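Visit report: Dilteno laundry plant open day, Oct 16, 2021

The Dilteno plant washes flat linen for hotels and two hospitals. It opens to visitors one morning a year. Our group was taken through by Mahtab Golestani, the shift engineer, and the tour followed the linen from the soil dock to the dispatch bay.

Incoming bags are weighed and sorted by hand into sheets, towels and table linen. Each class has its own wash program. Sorting was the slowest step we saw, and Golestani confirmed that it sets the pace for everything after it.

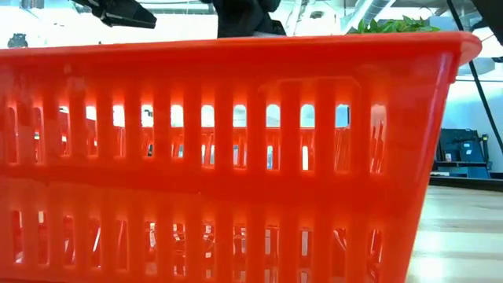 Washing is done in a tunnel of linked compartments. A load moves forward one compartment every two minutes while rinse water runs the opposite way, so the cleanest water meets the cleanest linen. Used rinse water is filtered and sent back to the prewash. The plant's log for September showed 1101 loads through the tunnel and 300 through the stand-alone machines, which handle rewash and small lots.

A press squeezes each load into a flat cake before drying. Towels go to the gas dryers for a full cycle. Sheets get a short tumble only, as the ironer needs them slightly damp — too dry and they pick up static and feed badly. The ironer itself is an Ansari three-roll unit, bought used and fitted with new padding last year. We were asked to stay behind the yellow line and could not see the folder well from there.

Water treatment is in a separate room. Incoming water is hard, and two softeners run in alternation. Isamu Iwasaki explained the dosing: detergent, alkali and bleach are pumped from drums, and each pump is checked against a measuring cylinder every Monday. The record sheets were on the wall and complete.

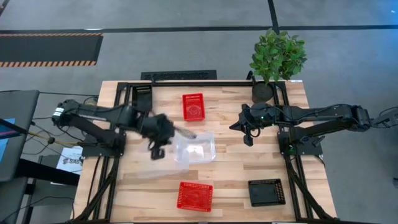 How is the heat from the waste water recovered?
A plate exchanger passes it to the incoming fresh water before the drain. The plates need cleaning every few weeks, mainly for lint.

Parking is limited to the north lot. The talk on textile wear was moved to the canteen and started late — we left before the end.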